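Week 4: Demonstration by hand and by remote

Notes to go with the lecture. They don't replace it, although the sign-in sheet suggests some of you are testing that theory.

Last week we left the robot knowing where its own joints were and very little else. This week we start teaching it to do something. The course uses two ways of showing a robot a task, and you will do both before December, so read the whole handout even if you already have a favorite.

1. Leading by hand

In kinesthetic teaching you take hold of the arm and move it through the task yourself. The motors hold the arm up against gravity and otherwise stay out of your way, and the controller records joint angles as you go. It feels like teaching a very heavy, very polite person to dance.

The good part is that you feel contact directly. When the fingers meet the table you know it, and you stop pushing, usually. The bad part is your own body. You lean over the arm, your sleeve gets into the wrist view, and the policy trained on your recordings may conclude that a sleeve is an essential part of folding a towel. Drita Gashi's group lost an afternoon to a striped cuff last year, and she has asked me to mention it every term until I retire.

There is a second problem. People leading an arm by hand tend to steer the elbow into places that suit the person. The robot will copy those places faithfully. If your recording has a strange swing in the middle, ask yourself whether you were stepping around a chair.

2. Leading by remote

In teleoperation you stand away from the arm and move a controller of some kind. On our bench it is a small leader arm with the same joint layout as the big one; the handheld controllers are available for anyone who wants to be humbled. You see what the cameras see, and the recordings stay free of elbows and cuffs.

You give up touch. Beginners press the gripper into the table because nothing in their hand tells them to stop. Watch the wrist view and the force readout, and come down slower than your pride suggests. There is also delay. Ours is small, and you will still overshoot, correct, overshoot the other way and get a lovely zigzag in the data. Wait for the arm to catch up before you judge where it is.

3. What goes into one demonstration

One demonstration runs from the start pose to the end pose, with the task done once in between. We call it an episode. Each episode stores the joint positions, the gripper opening, the camera streams and a short text label. The label should say what was done in words a stranger would understand. "Towel thing again" was an actual label in the Hono set, and it was attached to 6 different tasks.

Keep an episode under 30 seconds. If you are still going after that, you are either hesitating or doing two tasks. 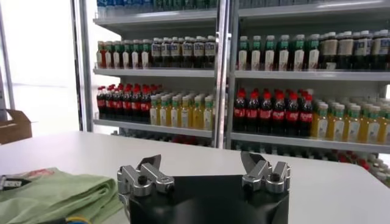 A start pose matters more than beginners expect, because the policy meets it at the beginning of every single run. Park the arm low over the table with the fingers open and nothing between them, and check what the wrist view gives you before you press record. You want both fingertips in sight and the thing you mean to work on at least partly in sight too. A folded towel off to the left, close beside the gripper, is a fair opening for a towel task: the policy can find it, and it still has to move to get it. What you should worry about is everything behind the table. Shelves full of bottles with red caps and yellow juice take up a good deal of the view, and they are much more exciting than a pale green towel on a white tabletop. If the background never changes in your episodes, the policy is free to lean on it. Turn the base, shift the table, or record at another time of day when the window is less of a searchlight.

4. Variety, and the lack of it

Nataša Yordanov recorded 103 episodes for the Fella project in one sitting, all of them clean, all of them beautiful, and all of them with the towel in the same spot to within the width of a thumb. The trained policy was superb at that spot. Move the towel a hand's width and it closed its fingers on air with total confidence.

So move things between episodes. Turn the towel, slide it, fold it a bit differently. Change operators halfway through – two people never approach an object in quite the same manner. Do not, however, change the method. If one person grasps by the corner and the next scoops from underneath, the policy may try to average the two, and the average of two good grasps can be a poor one.

5. Mistakes worth keeping

Students want to delete every episode with a wobble in it. Please don't. If you missed the edge, backed off, and got it on the second try, keep that episode and label it as a recovery. A policy that has only seen perfect work has no idea what to do once it has drifted off the path, and it will drift.

Do throw away:

Episodes where you dropped the object and stopped recording out of shame.
Episodes where a hand reached in to help.
Episodes where the camera stream froze. Check this by playing the file back. Looking at its size is not checking.
Episodes where you forgot what the task was. There will be one.

6. Replay before you train

Take one finished episode and play the recorded motion back on the real arm, with the object put back where it started. If the replay can't do the task, something is off in the recording, and no amount of training will fix it. Common causes are a clock mismatch between arm and camera, a gripper value saved upside down (open as closed, closed as open), or a table that has been bumped. Keep a hand on the stop button. Zlatko Vasić will be in the lab for the first session and has seen every one of these, several of them caused by me.

For next time

Each pair records 177 episodes, split between the two methods however you like, provided neither method gets fewer than 30. Write half a page comparing them. I want to know where the motion differs and which of you was the worse operator.

Read the Fourie chapter up to the section on covariate shift. It is dry, and it explains the towel business better than I did.

Bookings for the bench go through Biljana Leka. The leader arm goes back on its stand when you finish, with the power off.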